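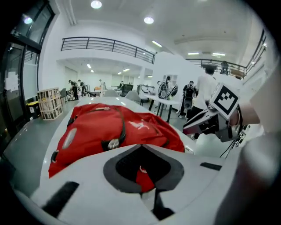
*Red bag with a black strap and a silver buckle, on a white table.*

## Packing light: questions we get

Last edited October 3, 2022

**Can I really do a week with one small bag?**

Maybe. The people who say so loudest tend to travel to warm places and own very thin clothes. If your trip involves a wedding, a wetsuit or cold weather, ignore them. For an ordinary week in a mild city, one bag is fine as long as you're willing to wash things in a sink.

**Do packing cubes save space?**

I doubt it. Cloth takes up the room it takes up, and a cube adds a zipper and another layer of cloth. They do keep socks away from shirts. If you like that, buy two and stop there. The compression kind will squash a sweater, but the sweater weighs the same afterward, and you'll be wearing the creases.

**Is rolling better than folding?**

Every article says yes and few of them show any working. Nataša Vlachou tried both for us with the same clothes and the same bag, and the zipper closed both times. She folds. I roll T-shirts out of habit and wouldn't defend it.

**What about the Lusport weekender everyone recommends?**

Ours weighs 920 grams empty, which is a lot of bag before you've put anything in it. The pockets are good. The "weatherproof" claim on the tag doesn't say what weather, and when we wrote to ask, the answer was a discount code.

**And the Rusudero?**

Lighter, uglier, cheaper. The shoulder strap slips. Stojan Lazarević has carried one for three years and says you get used to it, but he says that about most things.

**Will my bag fit under the seat?**

Check the airline's own page the week you fly. Don't trust the tag that says "cabin approved," because you have no way of knowing who approved it or when. Soft bags get more leeway than hard ones if you don't stuff them. An overfilled soft bag is just a badly shaped hard one.

**Do I need a travel towel?**

Most places you'll sleep have towels. If you're staying in hostels, a thin cotton one dries well enough overnight on a chair. The microfiber sort feels like wiping yourself with a raincoat, and the smell after a few days is hard to describe politely.

**How many shoes?**

Two pairs, counting the ones on your feet. Wear the heavy pair on the plane.

**Are vacuum bags worth it?**

On the way out, possibly. On the way home you're in a rented room without a vacuum cleaner, kneeling on a plastic sack.

**Should I weigh my bag at home?**

Yes. Stand on the bathroom scale with it, then without it, and subtract. The little hook scales are fine too, though the Kahraman we bought gave a different number each time we lifted the same suitcase.

**Do you get paid for any of this?**

No. Kukedach offered to send us a backpack in return for a "positive mention." We didn't take it, so we can't tell you whether it's any good.

**When will you update the page?**

Sometime in November, when we've had longer with the wheeled bags. So far we don't think much of the wheels.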